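Who Pays When the Cargo Goes Soft? A Term Project on One Shipping Contract

Business Law Practicum, final report
Submitted June 17, 2022

We picked this topic because the other one left on the list was easements.

The assignment was to take a commercial contract, work out who carries the risk at each stage, and then advise one side as if we were a small firm with a client who might pay us. Our contract covers 2,886 crates of candle wax sent by Trirkilex, a maker of craft supplies, to a wholesaler called Ballix. The port of discharge is Kallport. By the time the ship was unloaded, 487 crates had melted and set again in shapes that Ballix described in its first letter as "unsaleable" and in its second letter as "modern."

What the contract says

The sale contract runs 14 pages and spends most of them defining words. The clause that matters is on page nine. Risk passes to the buyer when the goods are loaded on board, and the seller must pack them "suitably for the voyage." Ballix says wax shipped in August without insulated liners was never suitably packed. Trirkilex says the buyer chose the sailing date, knew what month it was, and has presumably met wax before.

Both positions are reasonable, which was bad news for our page limit.

There is also a bill of lading, signed by the carrier, stating that the crates were received "in apparent good order and condition." We spent most of a week on the word "apparent." A carrier looking at the outside of a closed crate can say very little about the inside, and the courts seem to have known this for a long time. The clean bill helps Ballix against the carrier up to a point. It doesn't help much against the seller, whose packing was visible to anyone who opened a lid.

How we divided the work

Our group acted for Ballix and named itself Chrysikopoulos, after the street sign in our case packet, so that our letterhead would look expensive. Half of us drafted the claim against the seller and the other half drafted the claim against the carrier. The two drafts then contradicted each other on whether the wax was sound at loading. Our instructor wrote "pick one" in the margin — twice.

We picked the seller. The carrier's liability was capped under the bill, and the cap came out well below the loss. The seller had no cap and a packing clause in its own handwriting, so to speak.
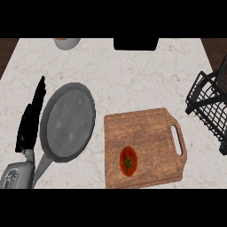
Figure 1. Simulated robot gripper at the left of a marble countertop.

What we would advise

Ballix should claim against Trirkilex for breach of the packing clause and give written notice to the carrier anyway, before the time limit runs out. It should keep at least 2 of the damaged crates unopened for a surveyor. It should also stop writing its own letters.

For the next contract, we drafted a replacement clause that names the liner, sets a maximum temperature, and says who pays for inspection at loading. It is 100 words long. The first version was longer, and two of us still think it was better.

Limits of this report

We did not have the insurance policy, which was listed in the packet as Appendix D. The packet ends at Appendix C. If the policy covers heat damage, the insurer may pay Ballix and take over the claim, and most of our advice would then belong in a letter to somebody else.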